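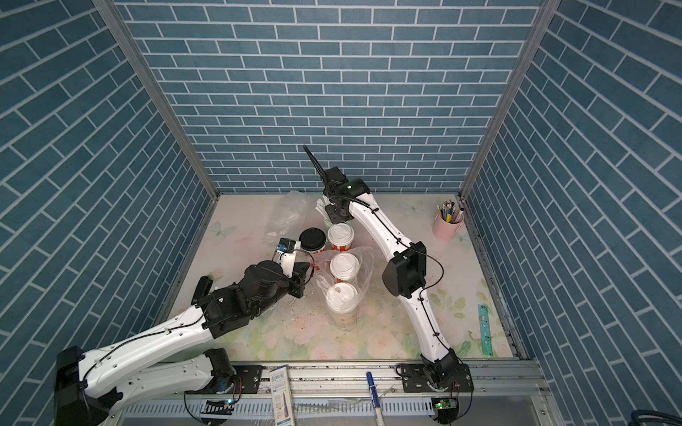

I have been meaning to write about takeaway cups for ages, ever since April really, when I found I had carried the same one between three rooms over the course of an afternoon without once putting it in a bin. I'm a slow drinker and a slower tidier, and the two together make a mess of any flat surface you give me. A pretty tabletop doesn't help as much as you'd hope, either. Pale ground, faint pink roses, little outlines of butterflies, and then a huddle of disposable cups in the middle with plastic bags all about them and crumbs everywhere in between. Crumbs show up terribly on a pale pattern, I'm afraid, and I say that as someone who will go on choosing roses every single time.

Anyway, I have a way of clearing up now, and it suits me, so I thought I'd share it. Bags first. I used to go straight for the cups because they looked like the worst of it, but then I'd have my hands full and a bag would slide off on to the floor with whatever was still inside. So I pick the bags up, give each one a feel in case there's a napkin or a stray biscuit hiding in the bottom (there has been a whole flapjack before now, and very nice it was too), and keep the best one open for rubbish.

Then the cups. Lids off, dregs down the sink, and stack what will stack. The lids go in a pile of their own, and I do wish the cafés in Colenberg could all agree on one size, as I have 12 saved in a drawer for seedlings and hardly any of them fit the same cup. My tomatoes never seemed to mind.

Crumbs last, always. I wipe towards the middle with a barely damp cloth and gather them up in my palm. Wiping towards the edge sends half of them on to the carpet, and then you're getting the hoover out, and the whole job has gone from five minutes to 20.

I've promised myself a proper cup with a screw top before Christmas. There's a green one in the window at Soylu that I keep stopping to look at on my way past.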